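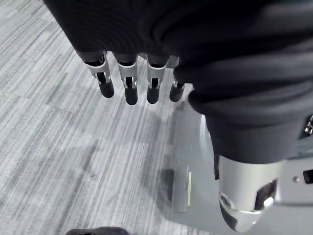 Black fabric hanging in heavy folds

How do I get black cotton curtains to hang straight after washing?

Halvard Nordin
2019-03-22
I bought a pair of black cotton curtains from Wedono in December and washed them for the first time last week. I used cold water and spun them at 1000. They came out badly creased and one panel is now a bit shorter than the other. I have ironed them twice and they still bunch up at the bottom. Is there a way to fix this or should I have them rehemmed?

Sigrun Granström
Don't rehem yet. Cotton often shrinks on the first wash and some of that comes back if you hang it damp. Wet the short panel again, skip the spin, and put it on the rod while it is still heavy. Pull down gently along the side seams every hour or so. My living room pair gained back around 20 mm this way. Iron on the wrong side only – black cotton goes shiny fast.

If the panels still don't match after that, let them hang for a few days and then mark the hem with them in place. Don't measure on the floor.

Tyra Lindholm
1000 is too fast for curtains. I use the lowest spin my machine has.

Yulan Cui
Check the hem thread too. Mine was polyester and didn't shrink with the cotton, so the bottom edge went wavy. I unpicked it and sewed it again with cotton thread, and it has been flat through two washes.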